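5 Schminktisch einrichten und dekorieren

Dieser Abschnitt gilt für den Schminktisch Derach mit ovalem Spiegel. Er setzt voraus, dass der Tisch nach Abschnitt 3 montiert und der Spiegel nach Abschnitt 4 befestigt ist. Die Hinweise zur Pflege gelten auch für das Modell Pludside, dort entfällt jedoch der Schritt mit dem Schubkasten.

5.1 Benötigte Teile

Schminktisch, fertig montiert
Kunstblumenstrauß (Beutel K im Zubehörkarton)
Mikrofasertuch, trocken
Mikrofasertuch, leicht angefeuchtet
Weicher Pinsel für die Verzierungen
Filzgleiter, 2 Stück als Reserve

Der Kunstblumenstrauß liegt nicht jeder Lieferung bei. Ob er zu Ihrem Satz gehört, steht auf dem Lieferschein in der Zeile »Dekor«. Wer einen eigenen Strauß verwendet, sollte auf eine lockere, flache Bindung achten. Stark gebundene Kugelsträuße rollen auf der glatten Platte.

5.2 Tisch aufstellen

1. Stellen Sie den Tisch an seinen endgültigen Platz. Tragen Sie ihn zu zweit und fassen Sie nur am Korpus an, niemals am Spiegelrahmen.

2. Halten Sie zur Wand einen Abstand von 2 cm ein. Der geschnitzte Rahmen darf die Wand nicht berühren.

3. Prüfen Sie, ob der Tisch fest steht. Bei glatten Böden kleben Sie unter alle Füße Filzgleiter.

4. Setzen Sie sich vor den Tisch und kontrollieren Sie die Neigung des Spiegels. Zum Nachstellen siehe Abschnitt 4.6.

Achtung: Verschieben Sie den Tisch nicht mit aufgelegter Dekoration. Auf der glänzenden Oberfläche kommen auch leichte Gegenstände ins Rutschen.

Hinweis: Ein weißer Beistelltisch passt gut links neben den Schminktisch. Lassen Sie zwischen beiden Möbeln so viel Platz, dass Sie die geschwungene Vorderkante der Platte noch bequem abwischen können.

5.3 Platte und Spiegel vorbereiten

1. Ziehen Sie die Schutzfolie von der Tischplatte ab. Beginnen Sie an einer hinteren Ecke und ziehen Sie flach und gleichmäßig.

2. Wischen Sie die Platte mit dem leicht angefeuchteten Tuch ab und reiben Sie sofort trocken nach.

3. Entstauben Sie die Rosen und Ranken am Rahmen mit dem Pinsel, von oben nach unten. In den Vertiefungen der Rosenblüten sammelt sich nach dem Auspacken gern Styroporstaub.

4. Reinigen Sie das Spiegelglas zuletzt. Geben Sie das Reinigungsmittel auf das Tuch, nie direkt auf das Glas. Flüssigkeit, die hinter den Rahmen läuft, kann die Spiegelschicht angreifen.

5. Warten Sie 15 Minuten, bevor Sie etwas auf die Platte legen.

5.4 Kunstblumenstrauß vorbereiten

Kunstblumen kommen flachgedrückt aus der Verpackung und müssen erst in Form gebracht werden. Arbeiten Sie dazu auf einem Bettlaken oder einer Decke, nicht auf der Tischplatte – die Drahtenden können Kratzer hinterlassen.

1. Nehmen Sie den Strauß aus dem Beutel und schütteln Sie ihn kopfüber vorsichtig aus.

2. Biegen Sie die großen Rosen einzeln nach außen. Halten Sie dabei den Stiel direkt unter der Blüte fest.

3. Ziehen Sie die kleinen weißen Blüten und das feine Füllgrün zwischen den Rosen hervor.

4. Drehen Sie die Blätter so, dass sie nach unten und zur Seite zeigen.

5. Verknickte Blütenblätter glätten Sie mit den Fingern. Ein Haartrockner auf der niedrigsten Stufe hilft bei hartnäckigen Falten, mit mindestens 30 cm Abstand.

5.5 Strauß auflegen

1. Legen Sie den Strauß auf die Mitte der Platte, vor das erhöhte Rückteil. Er wird gelegt, nicht gestellt. Eine Vase würde einen großen Teil des Spiegels verdecken.

2. Richten Sie die Blüten so aus, dass die hellen und die rosafarbenen Rosen nebeneinander zur Geltung kommen.

3. Lassen Sie die Vorderkante frei, damit der kleine Schubkasten gut zugänglich bleibt.

4. Prüfen Sie das Spiegelbild. Die Blüten sollen auch im Spiegel zu sehen sein, die Drahtenden nicht.

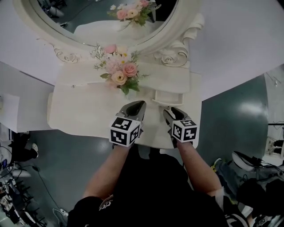 Abb. 5-3: Kunstblumenstrauß auf der Tischplatte vor dem ovalen Spiegel

Wirkt der Strauß zu breit, legen Sie die äußeren Stiele enger zusammen und schieben Sie die Blätter darunter. Die Rosenverzierungen an den unteren Ecken des Spiegelrahmens sollten nicht von Blüten verdeckt werden.

Achtung: Keine Kerzen oder Duftlampen in der Nähe des Straußes aufstellen. Kunstblumen sind leicht entflammbar.

5.6 Schubkasten

1. Ziehen Sie den Schubkasten langsam bis zum Anschlag heraus und schieben Sie ihn wieder ein. Er muss ohne Verkanten laufen.

2. Klemmt der Schubkasten, lockern Sie die beiden Schrauben an der Führung um eine halbe Umdrehung und versuchen Sie es erneut.

3. Legen Sie nur leichte Dinge ein, etwa Pinsel, Haarnadeln oder Schmuck. Flaschen gehören aufrecht auf das Rückteil.

5.7 Pflege

Staub auf der glänzenden Platte nur mit einem weichen Tuch abnehmen. Scheuermilch, Nagellackentferner und Haarspray greifen die Oberfläche an. Spritzer sofort abwischen.

Den Strauß bei Bedarf mit dem Pinsel oder mit kalter Föhnluft entstauben. Nicht waschen, die Farbe der Blütenblätter kann ausbluten. Kunstblumen bleichen am Fenster aus, drehen Sie den Strauß deshalb gelegentlich um.

Ersatz für Beutel K bestellen Sie bei Kostiuk unter Angabe der Modellbezeichnung. Für Fragen zu Montage und Dekor ist Celina Sowa zuständig, für Glasschäden Severyn Koval.

Stand dieses Abschnitts: 2023-02-14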